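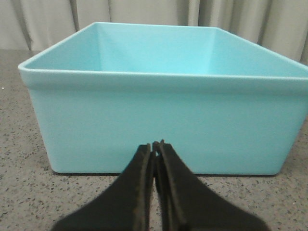 How long can I leave bread dough in the fridge before baking it?

I've started making a basic white loaf at weekends (flour, water, salt, a bit of dried yeast, nothing clever) and I'd love to mix it one evening and bake it when I've got time. Last time I left it overnight and it was lovely, much better flavour than my usual. So now I'm wondering how far I can push it. Two days? A week? My kitchen in Inthorpe is freezing from November onwards, so part of me thinks I could just leave it on the side and save the shelf space. I use 4 g of dried yeast to a 500 g bag end of flour, if that matters.
Mirta Iturra

Senthil Nambiar
Three days is where I stop with a plain white dough, and I think two is the sweet spot. After that mine goes slack and grey and smells a bit like cheap beer, and the loaf comes out flat. It's still perfectly edible, mind you, and I've turned plenty of old dough into flatbreads in a dry pan.

What makes the biggest difference is how soon you get it cold. I used to let mine double on the worktop first and then wonder why it had climbed out of the bowl by breakfast! Now I mix it, give it around 30 minutes, fold it a couple of times and put it straight in, covered. And cut your yeast down – half of what you're using would be plenty for two days.

On baking day I shape it cold, straight into the tin, and leave it until it's nearly at the rim. In my house that's a good two hours, longer in winter. People will tell you 60 minutes but they must have warmer kitchens than me. Then a hot oven, 30 minutes or so for a small loaf, and tap the bottom.

I wouldn't bother with leaving it on the side. A cold kitchen goes up and down too much, especially if the heating comes on at six in the morning, and you'll never get the same loaf twice.

Facundo Bravo
I've done five days and it was fine. Bit sour but we like that. Use less yeast.

Rostam Azimi
Agree with Senthil on most of it, though I do leave mine out overnight in the porch when it's properly cold and I've had no disasters so far. Only with a tiny pinch of yeast, mind. If there's milk or egg in the dough I'd keep it in the fridge and bake it the next day.

Also, put a bit of oil on top before you cover it. Mine used to get a horrible dry skin that left hard lumps all through the crumb, and it took me ages to work out where they were coming from.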